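**Dratik demonstration recorder, review after three months**

We bought the Dratik in March to gather examples for a pick-and-hang task: take a small item off a table, carry it to a board, put its loop over a hook. The learning side was already sorted. What we lacked was a decent way to record a person steering the arm through the job, and to throw out the bad runs before they reached training.

The package is a recorder unit, a labelling program and a year of updates. It took a day and a half to install, most of that spent on clock settings. The manual covers this in a single paragraph and gets the menu name wrong. Once the camera and the joint readings agreed on the time, they stayed in agreement.

Recording is simple. You start an episode, steer the arm, stop, and mark it as keep, maybe or bin. The maybe pile is the best feature. Our old program, from Drevska, only had keep and delete, and people kept everything. Of our first 1000 episodes with the Dratik, 736 were marked keep on the day. After a second look at the maybes we had a set we were happy to train on.

We used keychains and loose keys for most of it. They are cheap, awkward to grip and all different, so the examples don't end up too much alike. We also left other things lying on the table, as the arm will have to cope with that later on. 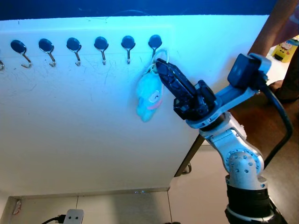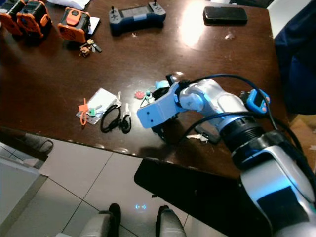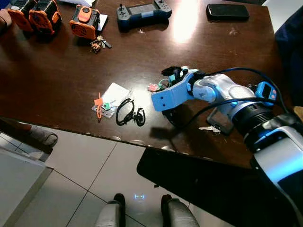

Ķēniņš, who tested the same recorder on a drawer task, disagrees with me about the maybe pile and says it only puts off a decision the operator should make on the spot. By the end of a week, Ķēniņš wrote, the pile was longer than anyone wanted to look through, and it all got kept anyway. I can see that happening. We clear ours every afternoon and it takes twenty minutes.

Now the complaints. The labelling program slows down badly once a project passes 2000 episodes. Scrolling lags, and the search box drops letters as you type. Splitting the project in two fixes it, but then you can't search both halves together.

Export is fussy as well. It writes each episode to its own folder, with the colour frames and the joint readings in separate files. If you change an item's name partway through a project, the old episodes keep the old name. We had "keyring" in 489 episodes and "keychain" in the rest, and had to fix that with a script of our own.

The start and stop buttons are on the screen only. Whoever is steering has their hands full, so you need a second person or a foot pedal. We bought a pedal from Jestow and it worked straight away – it should be in the box.

Support answered both of my emails within two days. The reply about the slow scrolling said a fix was planned, with no date given.

I would buy it again for a project of our size. For a much bigger one I'd wait for the fix, or ask for a trial and load it up with old episodes first.

June 4, 2018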